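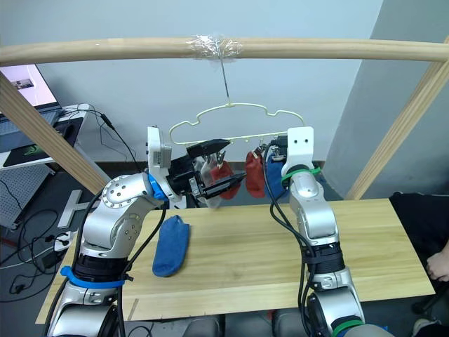 Row of socks hanging above the table, an arm on each side

Winter deck and safety checklist: former minesweeper Kevska, Jaltberg inner basin
Inspected Jan 9, 2018 by Ornella De Luca
Marks used: OK / WATCH / FIX / NOT SEEN

What a morning! Flat water, cold bright light, and the old girl looking better than she has in years. I've gone on a bit in the comments, so skip to the marks if you only want those.

1. GANGWAY AND BERTH

1.1 Gangway secured at both ends – OK
New shackle pins fitted and moused with wire. Lovely neat job.

1.2 Handrails firm, no sharp edges – WATCH
The shore-side rail has some play at the second stanchion. Safe to use, but I'd like it tightened before school parties start again.

1.3 Non-slip strip on treads – FIX
Peeling on the lowest two. Lift the whole strip and start again, please, don't just glue the corners down.

1.4 Mooring lines, chafe and lead – OK
Head rope turned end for end since the last check. The aft spring is rubbing on the fairlead slightly, so I moved the canvas sleeve along to cover it.

1.5 Lifebuoy and line at the head of the gangway – OK
Line runs out freely. I threw it to make sure (great fun, recommended).

2. SWEEP DECK

This is the part of the ship I could talk about all day. Everything a minesweeper was for happened on this stretch of planking, with wires under load and people working right beside them, and you can still read it in the wear on the deck. It's also where visitors trip.

2.1 Planking sound, caulking intact – WATCH
Soft patch by the port davit is no bigger than in July. Press it with your heel each time you go by and shout if it gives.

2.2 Verschueren winch, brake pinned and drum lashed – OK
Pin in, lashing tight, warning plate readable. The grease has gone stiff in the cold but turned over nicely with a bit of persuasion. What a machine!

2.3 Sweep wire stowed on drum, no loose ends – FIX
Broken strands on the outer turn at hand height. Taped for now. Anybody working near it wears leather gloves, even for a quick wipe-down.

2.4 Davits locked inboard – OK
Both locked. Paint is thin on the starboard heel, bare metal showing.

2.5 Display floats chocked and strapped – OK
The replica otter board is also solid on its stand now. People will climb on it, so the extra strap stays.

2.6 Deck edge, guard rails and netting – FIX
Netting has come away from the lower wire abreast of frame 40. Small gap, but big enough for a small foot. Rope across and a sign up until it's relaced.

3. GUN PLATFORM

3.1 40 mm mounting, training and elevation locks – OK
Both locks on. The deactivation plate is in place and the certificate is in the ship's office, top drawer.

3.2 Ladder, rungs and top chain – OK
Chain clip was stiff. Oiled it.

3.3 Ready-use lockers empty and latched – WATCH
Empty, yes. The left-hand lid doesn't stay open on its own any more and it is heavy. Use the prop.
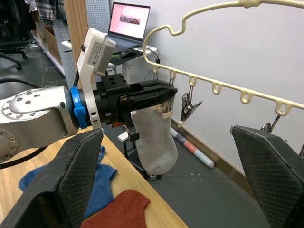 Light grey sock, gripped at the open cuff

4. BELOW DECKS

4.1 Bilge level, engine room – OK
12 mm on the dipstick at the aft well, which is splendid for this time of year. Pump tested on hand and auto.

4.2 Emergency lighting – FIX
Forward mess deck lamp dead, spare battery also flat. Everything aft of the bulkhead came on straight away.

4.3 Extinguishers in date and on their brackets – OK
All checked against the list.

4.4 Headroom padding on hatch coamings – OK
I tested the wheelhouse one with my own head. It works!

4.5 Radio office, cabling tidy, panels closed – WATCH
The Endero heater lead crosses the doorway. Reroute it behind the desk before opening.

4.6 Magazine flooding valve, sealed – NOT SEEN
Couldn't shift the access plate on my own. Two people and the long bar next time.

5. HULL, FROM THE DINGHY

5.1 Waterline and boot topping – OK
A bit of weed at the stern.

5.2 Pennant number and draught marks readable – WATCH
The number is fine to starboard. To port the second digit has faded badly and needs a proper repaint before summer. Please use the old stencil – the shape of those numerals is right for her period and it would be a shame to lose it.

5.3 Fenders – OK

OVERALL
Safe to open once 1.3, 2.3, 2.6 and 4.2 are done. I'll come back for 4.6 and bring my own torch. Compartment key 68 is back on the hook in the ship's office.

O. De Luca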